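株式会社Stimowは、賃貸住宅の管理と、中古の戸建て・マンションの売買仲介を行う会社です。本社と店舗は同じ建物にあり、一階が窓口、二階が管理部です。

## 会社の成り立ち

当社は、家主の依頼で空室の清掃と鍵の受け渡しを請け負う仕事から始まりました。当時の社名はFladonik管理サービスで、社員は代表のKirstin Nisbetを含めて三名でした。管理を任された建物の家主から「売却も相談したい」と言われることが増え、宅地建物取引業の免許を取得して仲介部門を置きました。社名をStimowに改めたのはその翌年の10月です。旧社名の看板が残っている物件がまだありますが、連絡先は現在の番号に貼り替えてあります。

現在の管理戸数は700戸です。木造二階建てのアパートが多く、次いで分譲マンションの一室、戸建ての順になります。一棟丸ごとの管理も、一室だけの管理もお受けしています。

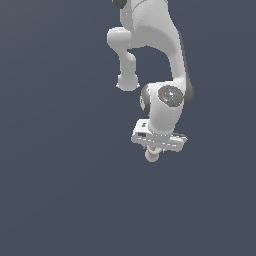

管理部の仕事は、入居者募集、契約、家賃の収納、設備の修繕手配、退去時の立ち会いと精算です。担当者は物件ごとに決まっており、募集から退去まで同じ者が受け持ちます。退去後の室内は担当者が必ず自分で見に行き、壁紙、床、水まわりの状態を記録したうえで、家主に修繕の見積もりをお送りします。壁紙の色についてもよくご相談を受けます。当社の標準は白ですが、一面だけ色を変えたいという家主には、暗めの青灰色もご案内しています。白い建具や白い家電と合わせやすく、北向きの部屋では少し暗く感じることがあるため、見本帳を現地に持ち込んで決めていただきます。張り替えの費用は一面ごとにお出しします。

## 売買仲介について

仲介部門では、主に中古住宅を扱っています。土地だけのご相談もお受けしますが、新築分譲の販売は行っていません。

売却のご相談では、まず登記と固定資産税の書類を確認し、現地を見てから査定書をお渡しします。査定は無料です。査定額の根拠には近隣の成約事例を添えますので、他社の査定と比べる際にもお使いください。境界標が見つからない土地は、売り出しの前に測量をお願いすることがあります。測量士の紹介はできますが、ご自身で依頼されても構いません。

購入のご相談では、内見の際に次の書類をお持ちします。

- 登記事項証明書の写し
- 建築確認済証または検査済証の有無を記した用紙
- マンションの場合は管理規約と修繕積立金の状況
- 過去の修繕履歴(売主から提供があったもの)
- ハザードマップの該当箇所

雨漏りや設備の故障など、売主から告知のあった事項は、申し込みの前に書面でお伝えします。住宅ローンの取扱銀行はお客様が自由にお選びいただけます。事前審査の申込書は窓口に用意があります。

## Vallejo棟とPadisow棟

当社が自社で所有している建物は二棟あります。

Vallejo棟は単身者向けのアパートで、全9戸です。駐輪場は屋根付き、駐車場はありません。ごみ置き場は敷地の北側にあり、収集日の前夜から出すことができます。

Padisow棟は元の社員寮を買い取って改装したもので、家族向けの間取りが中心です。改装の際に給水管と排水管をすべて取り替えました。一階の一室は集会室として入居者に開放しており、使用料はかかりません。予約は管理部にお電話ください。 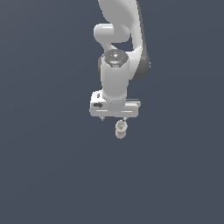 白いロボットアーム(CG)

## 修繕の受付

入居者からの修繕のご連絡は、電話と書面で受け付けています。水漏れ、停電、鍵の紛失は夜間と休日も対応します。それ以外の不具合は翌営業日の対応です。夜間の電話は委託先の受付につながり、内容は翌朝までに担当者へ引き継がれます。

鍵を紛失された場合は、防犯のため錠前ごとの交換をお願いしています。交換費用は入居者のご負担です。金額は錠前の種類で異なるため、お電話の際にお伝えします。

## 家主の方へ

管理をご検討の方には、契約書の見本を事前にお渡ししています。契約期間は二年で、途中の解約は三か月前までにお申し出ください。違約金はありません。毎月の収支報告書は郵送が標準ですが、ご希望があれば電子メールでもお送りします。

遠方にお住まいの家主には、外観と共用部の写真を年に二回お送りしています。草刈り、雨どいの清掃、外灯の電球交換は、ご依頼があれば手配します。

## 会社概要

- 商号:株式会社Stimow
- 代表者:Kirstin Nisbet
- 事業内容:賃貸管理、売買仲介、自社物件の賃貸
- 管理戸数:700戸
- 営業時間:午前九時から午後六時まで
- 定休日:水曜日、年末年始

駐車場は店舗の裏に三台分あります。満車のときは、道を100メートル進んだ右手のコイン駐車場をご利用ください。駐車券を窓口にお持ちいただければ、一時間分を当社で負担します。

ページ更新:12月10日(日)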